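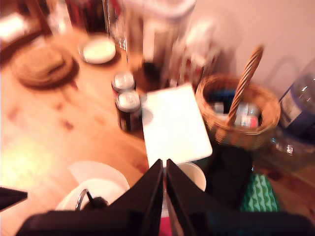 I spent most of Saturday's rain — well, all of it — on the kitchen tables, which had gotten away from me over the summer. I have two surfaces I eat and cook at, and both had turned into storage. This post is mostly about paper towels, so skip it if that isn't your thing.

Some background. I moved in last February with one drawer and one narrow closet for the whole kitchen. Manju Pandey had the apartment before me and left a note on the fridge that said "keep the table clear or you'll never see it again." I did not keep the table clear. Small jars went there first. Then the saucers, then bottles, and after that anything I had carried in and didn't want to put away.

My rule this time was simple. If I use a thing every day it can stay out. If I use it once a week it goes in the closet. Anything else goes in a box for Ifeanyi Obi, who is furnishing a place from scratch and isn't picky.

The paper towels took the longest. I had been leaving the roll wherever I last used it. The holder was out the whole time with nothing on it.

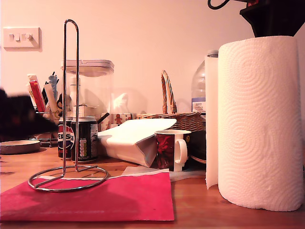
The roll and the holder, not yet together.

I bought the holder at Zandlow for 32 dollars, and I thought that was too much for bent wire. Nisha Nishad has the same one and swears by it. My complaint is that it's light, so it moves when you pull a sheet with one hand. If you hold the top of the loop with your other hand it's fine, but then you need two hands, and usually one of mine has something on it. Harish Kaushik glued a felt pad under his. I may try that.

The rest of that table was the usual. Soda cans, a mug with a dark red floral pattern, a white paper bag, the gingerbread box I keep for no good reason. The dish rack stays where it is. I tried it on the other side once and hated it.

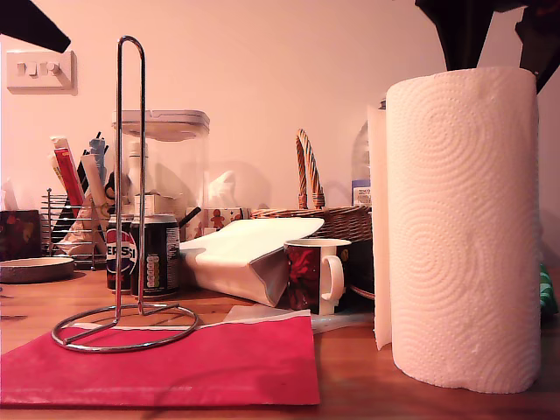
Photo: Gavin Cruickshank

The clear container with the gray lid is staying too. It keeps the small stuff in one spot, and I can see what's in it without opening it.

The table with the yellow-green cloth was easier. Mostly it needed the crumbs shaken off. I'm keeping the cloth through fall and then I'll decide.
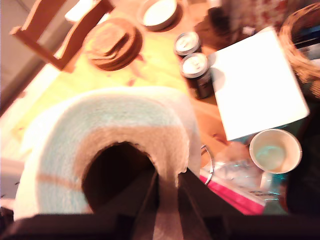

Paper towels again, with the yellow-green cloth behind. Crumbs still on it.

Total time was over 84 minutes, not counting lunch. The box for Ifeanyi is by the door and the closet still shuts. Next up is the shelf over the stove, which I've been putting off since I moved in.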